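분류: 시설관리 > 생활공간 위생 > 질의·토론

제목: 공용 거실 바닥 폐기물 수거 절차 및 휴지통 봉투 장착 방식에 관한 의견 요청

작성자: Skerberg생활관_운영
등록일: 12월 13일 금요일

회원 여러분의 협조에 감사드립니다. 본 생활관에서는 공용 거실의 정리 절차를 개정하고 있으며, 초안 확정에 앞서 Pullby 게시판 회원들의 의견을 구하고자 합니다. 개정 절차는 2월부터 적용할 예정입니다.

현행 절차에서는 행사 후 바닥에 남은 휴지, 종이 조각, 페트병을 한 봉투에 모은 뒤 분리수거실로 옮겨 다시 나누고 있습니다. 이 방식은 작업이 이중으로 이루어지고, 젖은 휴지가 재활용 가능한 종이에 섞이는 문제가 있습니다. 이에 따라 다음과 같은 초안을 마련하였습니다.

가. 휴지통을 수거 대상 구역의 바닥에 직접 놓고, 정리하는 사람이 이동할 때마다 함께 옮긴다.
나. 봉투는 윗부분을 휴지통 테두리 바깥으로 접어 내려 고정한다.
다. 휴지와 티슈는 일반 폐기물로 즉시 투입하고, 깨끗한 종이와 골판지는 한쪽에 모아 둔다.
라. 페트병은 마지막에 별도로 처리한다.
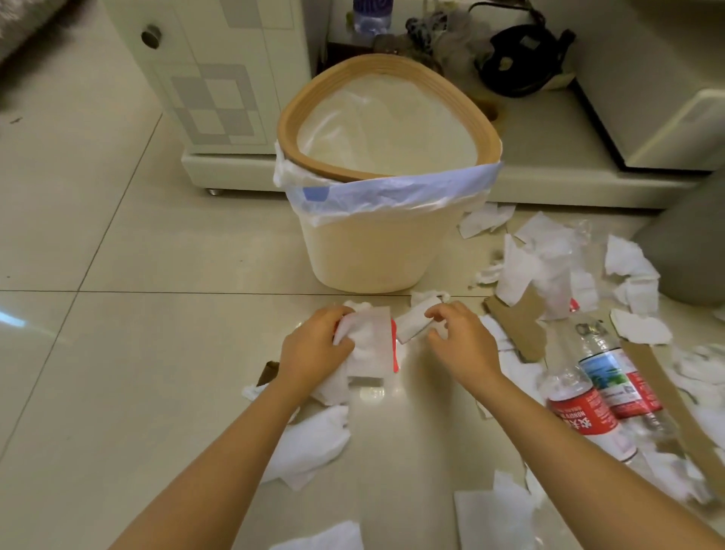

봉투를 테두리 바깥으로 접어 씌운 삼각형 휴지통과 타일 바닥의 종이류

논의가 필요한 부분은 나항입니다. 본 생활관에서 사용하는 휴지통의 용량은 22리터이며, 납품받는 Orero 봉투는 폭 540mm, 길이 680mm 규격입니다. 삼각형 휴지통은 둥근 휴지통에 비하여 모서리 쪽 봉투가 당겨지고 평평한 면에서는 남는 경향이 있습니다. 접힌 부분이 한쪽으로 몰려 외관이 고르지 않다는 입주자 의견도 접수되었습니다. 동일한 형태를 사용하시는 기관의 장착 방법을 알려 주시면 감사하겠습니다.

답글 1
작성자: 환경미화지침연구

초안을 검토하였습니다. 가항과 다항에는 동의합니다. 나항에 대해서는 봉투의 한 모서리를 휴지통의 꼭짓점에 먼저 걸고, 나머지 두 꼭짓점을 차례로 당긴 다음 남는 부분을 뒷면에서 한 번 매듭짓는 방법을 권합니다. 매듭이 벽 쪽을 향하도록 배치하면 외관 문제도 상당 부분 해소됩니다.

다만 봉투를 지나치게 깊이 접어 내리면 안쪽 봉투가 바닥면에 닿지 않고 떠 있게 됩니다. 그 상태에서 무게가 실리면 접힌 부분이 안으로 빨려 들어갑니다. 장착 직후 손으로 바닥까지 눌러 공기를 빼는 과정을 지침에 명시하시기 바랍니다.

답글 2
작성자: 2층공용부담당

매듭을 짓는 방식에는 이견이 있습니다. 본 기관에서도 한동안 같은 방식을 적용하였으나, 교체할 때 매듭을 푸는 데 시간이 걸리고 봉투를 찢는 사례가 반복되어 중단하였습니다. 현재는 접기만 하고 있으며, 주름이 한쪽에 몰리는 정도는 허용합니다. 공용 거실의 휴지통에 필요한 것은 신속한 교체라고 판단합니다.

아울러 다항의 '깨끗한 종이'는 기준이 모호합니다. 입주자마다 해석이 달라질 수 있으므로 품목으로 적는 편이 적절합니다. 티슈, 키친타월, 물티슈, 코팅된 종이는 일반 폐기물, 인쇄용지와 골판지 조각은 종이류로 구분하여 표기할 것을 제안합니다. 손바닥보다 작은 종이 조각은 선별 과정에서 대부분 떨어져 나가므로, 저희는 일반 폐기물로 처리하고 있습니다.

답글 3
작성자: Skerberg생활관_운영

두 분의 의견에 감사드립니다. 품목 표기 방식은 초안에 반영하겠습니다. 매듭 여부는 층별로 달리 시행한 후 교체 소요 시간을 비교하여 결정하겠습니다.

라항의 페트병 처리에 대하여 추가로 설명드립니다. 행사 후에는 장식장이나 낮은 수납장 위, 특히 유리 상판 위에도 빈 병과 휴지가 남습니다. 바닥만 정리하고 상판을 지나치는 경우가 잦아, 개정안에는 '바닥 다음에 수납장 상판'이라는 순서를 넣었습니다. 병 표면은 종이 타월로 감싸 닦고, 라벨은 떼어 일반 비닐류로 분리하며, 병은 눌러서 부피를 줄이도록 하였습니다.

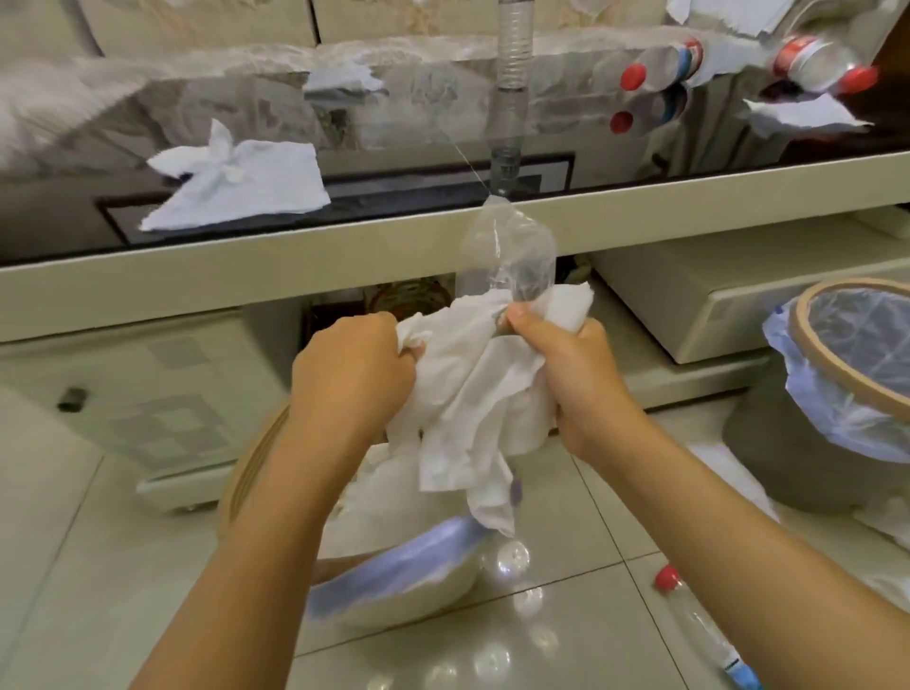 끈이나 테이프가 부착된 병은 이를 모두 제거한 뒤 배출하는 것으로 정하였습니다. 뚜껑은 병을 압착한 후 다시 닫는 것을 원칙으로 합니다. 유리 상판은 병과 휴지를 모두 치운 다음 마른 천으로 닦습니다. 종이 타월을 상판 청소에 함께 쓰는 방안도 검토하였으나, 보풀이 남는다는 의견이 있어 제외하였습니다.

답글 4
작성자: 자원순환실무

병을 종이 타월로 닦는 절차는 재고를 요청드립니다. 재활용품 한 개를 배출하기 위하여 재활용되지 않는 종이 타월을 소비하게 됩니다. 내부를 물로 한 번 헹구고 거꾸로 세워 물기를 빼는 것으로 충분합니다. 외부 표면의 물기는 배출에 지장이 없습니다.

라벨 분리와 압착에는 동의합니다. 순서는 내용물 비우기, 헹구기, 라벨 제거, 압착, 뚜껑 닫기가 적절합니다. 압착을 먼저 하면 병이 찌그러져 라벨의 절취선을 찾기 어렵습니다. 초안에는 이 순서가 분명하게 적혀 있지 않습니다.

답글 5
작성자: Sarantis관_위생반

앞선 의견의 취지에는 공감하나, 실제 현장에는 싱크대가 없는 거실도 있습니다. 본관의 거실이 그러하며, 음료가 묻은 병을 복도로 운반하는 동안 바닥에 흐르는 일이 잦았습니다. 타일 바닥은 음료가 마르면 끈적임이 남아 물청소를 다시 하여야 합니다. 운반 전 겉면을 한 차례 닦는 것은 바닥 보호 측면에서 필요합니다.

절충안으로 세탁 가능한 행주를 비치하는 방법이 있습니다. 본관은 행주를 색상별로 나누어 하나는 병과 용기, 다른 하나는 상판에 사용합니다. 종이 타월은 음료를 쏟았을 때에 한하여 사용하도록 안내하고 있으며, 사용한 타월은 곧바로 휴지통에 넣습니다.

답글 6
작성자: 자원순환실무

싱크대가 없는 공간에 대해서는 제 의견을 수정합니다. 행주 비치안에 찬성합니다. 다만 세탁 주기를 지침에 함께 적지 않으면 위생 문제가 발생할 수 있습니다. 사용 당일 세탁을 원칙으로 하실 것을 권합니다.

답글 7
작성자: 환경미화지침연구

봉투 규격에 관하여 보충합니다. 종이류와 티슈는 가벼우나 부피가 커서 22리터 휴지통이 금세 찹니다. 이때 손으로 눌러 담으면 접힌 봉투가 테두리에서 벗겨집니다. 예비 봉투를 휴지통 바닥, 즉 사용 중인 봉투의 아래에 접어 넣어 두시면 교체하러 이동할 필요가 없습니다. 매듭에 관한 기존 의견은 유지합니다. 교체 시 봉투가 찢어진 사례는 매듭을 이중으로 지은 경우가 아니었는지 확인을 부탁드립니다.

답글 8
작성자: 2층공용부담당

확인한 결과 매듭은 한 번만 지었습니다. 저희가 사용하는 봉투가 얇은 제품이어서 차이가 있을 수 있습니다. 예비 봉투를 아래에 두는 방법은 다음 주부터 적용해 보겠습니다.

답글 9
작성자: Skerberg생활관_운영

현재까지의 의견을 반영하여 다음과 같이 수정합니다. 다항은 품목 표기로 변경합니다. 라항에는 처리 순서를 명시하고, 종이 타월 대신 행주를 기본으로 하되 음료를 쏟은 경우는 예외로 둡니다. 행주는 사용 당일 세탁합니다. 예비 봉투 보관 위치는 비고란에 기재합니다. 나항은 시행 결과가 나오는 대로 본 게시글에 추가하겠습니다.

독자 의견 (4)

거실정리당번: 작은 종이 조각은 손으로 하나씩 줍는 것보다 빗자루로 모은 후 큰 종이만 골라내는 편이 빠릅니다. 지침에 빗자루 사용이 빠져 있는 듯하여 남깁니다.

북측동_입주자: 빗자루로 쓸면 깨끗한 종이에도 먼지가 묻습니다. 큰 종이를 먼저 집어내고 나중에 쓰는 순서를 제안드립니다.

pullby_열람회원: 수정본이 확정되면 게시용 한 장짜리 양식도 공유해 주시기 바랍니다.

Orero사용기관: 동일 규격 봉투를 사용 중이며, 저희는 매듭 없이 접기만 하고 있습니다. 삼각형 휴지통은 뒷면부터 씌우면 앞쪽 주름이 줄어듭니다.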